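Oiling a pale wood worktop - how long between coats?

grarkunora_gaz
Posted 15 Dec 2024

Got a second-hand table top, light orangey wood, think it's beech but not sure. Sanded it back in the spare room and put one coat of danish oil on last night. Tin says 16 hours between coats, bloke in the shop said wait longer if the room's cold. Which it is. Still feels a bit tacky near one end. Do I crack on or leave it? Also how many coats, want to use it as a desk. Cheers

surdu
You've put too much on. Wipe the tacky bit with a rag and a splash of white spirit, then leave it alone till it's properly dry. Next coat thin as you can, wait 20 minutes, wipe ALL of it off. It should look like you've done nothing. Three coats is plenty for a desk. Mine got three in July, light wood as well, still fine with tea mugs on it every day.
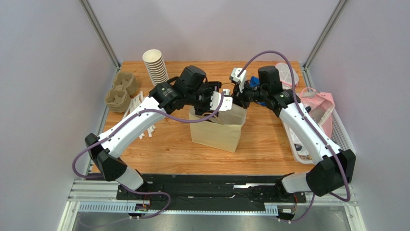
Photo: surdu / Asard Makers' Board

Oh and the rags - lay them out flat outside to dry, dont scrunch them up in the bin. They can catch fire on thier own, seriously.

If you want it less orange use a white-tinted oil next time. Too late now unless you sand it all off again.

Brekach77
just use varnish mate

asard_lou
Agree with surdu mostly. Cold room is your problem, get a heater in there and open the window a crack. Would do four coats myself, light sand with fine paper before the last one. And do the underside or it might warp - learnt that one the hard way.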